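So, jetzt doch mal ein Thread über Kartons. Ja, Kartons. Ich pack seit Januar nebenher für unseren kleinen Laden, und mittlerweile hab ich zu Pappe mehr Meinungen als zu Politik. (1/11)

Angefangen hat es mit 40 Bestellungen an einem einzigen Wochenende und null System. Klebeband im Flur, Füllpapier auf dem Sofa, Lieferscheine überall. Ich hab damals auf den Knien gepackt, auf dem Teppich. Mein Rücken erinnert sich noch gut! (2/11)

Erste Lektion: Ein Tisch, auf dem sonst nichts passiert. Kein Kaffee, keine Post, kein "ich leg das nur kurz ab". Sobald irgendwas draufliegt, wandert es in ein Paket. Eine Kundin von uns hat mal meinen Einkaufszettel mitbekommen. Sie hat sehr nett zurückgeschrieben, die Hafermilch sei leider ausverkauft gewesen. (3/11)

Zweite Lektion: flache Kartons mit angehängtem Deckel. Ich war lange bei den hohen mit vier Laschen, einfach weil die von Hudon so günstig waren. 175 Stück hab ich davon gekauft, und die Hälfte der Zeit hab ich Luft verschickt. Mit Klappdeckel siehst du beim Packen alles auf einen Blick, und zu ist das Ding auch in einer Sekunde. (4/11)

Weißer Tisch, grüner Boden, so mag ich das:

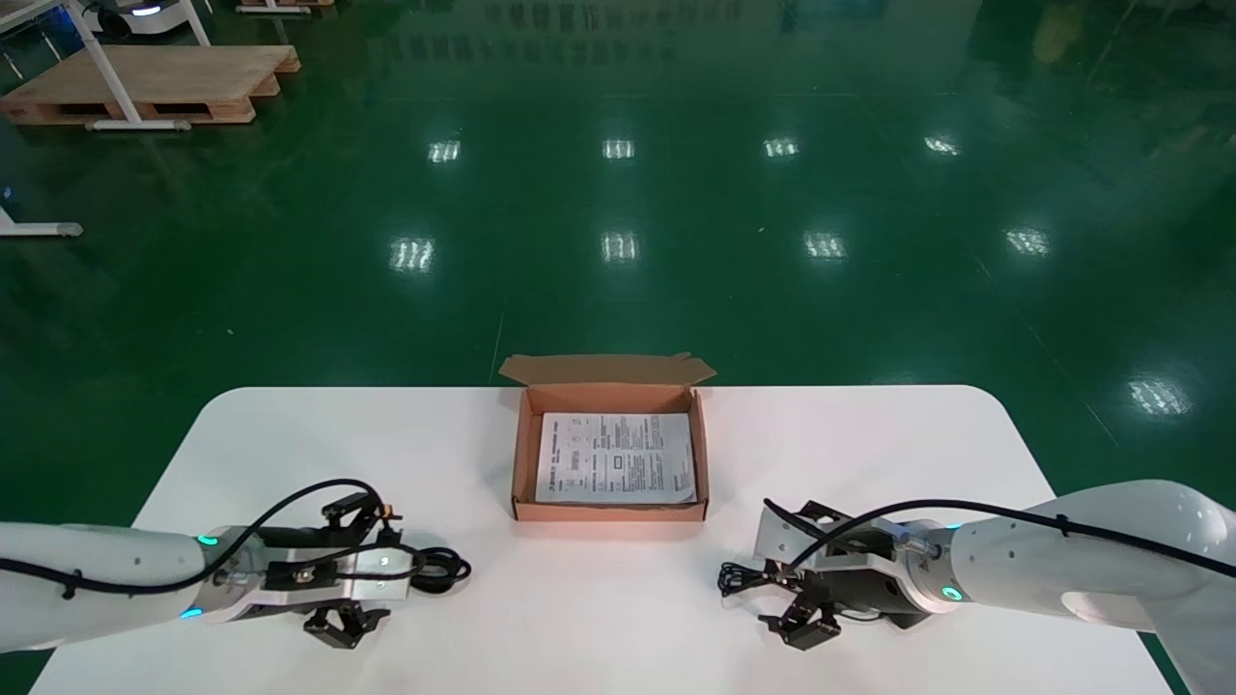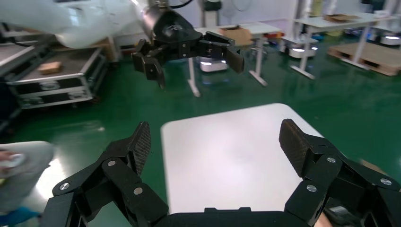 Weiß ist beim Tisch übrigens mein voller Ernst. Auf dunklem Holz suchst du jede schwarze Schraube dreimal, auf Weiß springt sie dich an. Dafür siehst du halt auch jeden Schmierer - einmal am Tag drüberwischen, fertig. Ich nehm ein feuchtes Mikrofasertuch und einen winzigen Spritzer Spüli, mehr braucht es nicht. (5/11)

Und abgerundete Ecken! Klingt nach Kinderzimmer, aber wer einmal mit einem Stapel Kartons vorm Bauch um den Tisch gerannt ist und die Hüfte an der Kante hatte, der weiß Bescheid. Mein alter Schreibtisch hat mir blaue Flecken in allen Stadien verpasst. (6/11)

Jetzt zur großen Streitfrage: Anleitung nach oben oder nach unten? Ich bin Team oben. Deckel auf, Blatt liegt da, man kann es gar nicht übersehen. Team unten sagt, die Leute wollen zuerst das Produkt sehen. Mag sein. Aber dann schreiben sie mir abends um elf, wo denn bitte die Anleitung ist, und ich tippe zum hundertsten Mal "unter dem Einsatz". (7/11)

Das Blatt soll bei mir ungefaltet rein, wenn es irgendwie passt. Gefaltete Zettel bleiben beim Auspacken gern mal im Altpapier, die sehen halt nach Werbung aus. Bei den Regalhaltern von Cokwood hab ich extra einen breiteren Karton genommen, nur damit A4 glatt reingeht. Kostet ein paar Cent mehr, spart mir aber einen Haufen Mails. Kringeln sich die Ränder, leg ich den Stapel vorher über Nacht unter zwei dicke Kochbücher. (8/11)

Klebeband: Papier statt Plastik, und zwar das nassklebende. Ich hatte erst das normale von Pumley, das hielt auf Recyclingpappe ungefähr so gut wie ein Post-it. Das nasse ist am Anfang eine Sauerei (Schwamm, Schälchen, Tropfen auf den Socken), aber wenn man den Dreh raushat, will man nie wieder was anderes. Die Rolle bitte NICHT neben das Wasserschälchen stellen. Fragt nicht. (9/11)

Füllmaterial kauf ich gar keins mehr. Alles, was bei uns reinkommt, geht wieder raus: Packpapier, Pappstreifen, sogar die schönen Wellpappeinlagen, die immer bei den Lieferungen von Shiferaw dabei sind. Dafür steht unterm Regal eine große Kiste, und wenn die überquillt, wird an dem Tag eben etwas großzügiger gepolstert - bisher hat sich noch keiner beschwert. (10/11)

Letzter Punkt, und der fällt mir am schwersten: abends alles leer räumen. Cutter in die Schublade, Reste in die Kiste, Tisch frei. Ich schaff das vielleicht an vier von fünf Tagen. Als Nächstes will ich mal Kartongrößen vergleichen, ich hab hier nämlich noch 100 Stück in einem Format, in das wirklich überhaupt nichts passt. Wer flache, lange Sachen verschickt und Bedarf hat, bitte melden! (11/11)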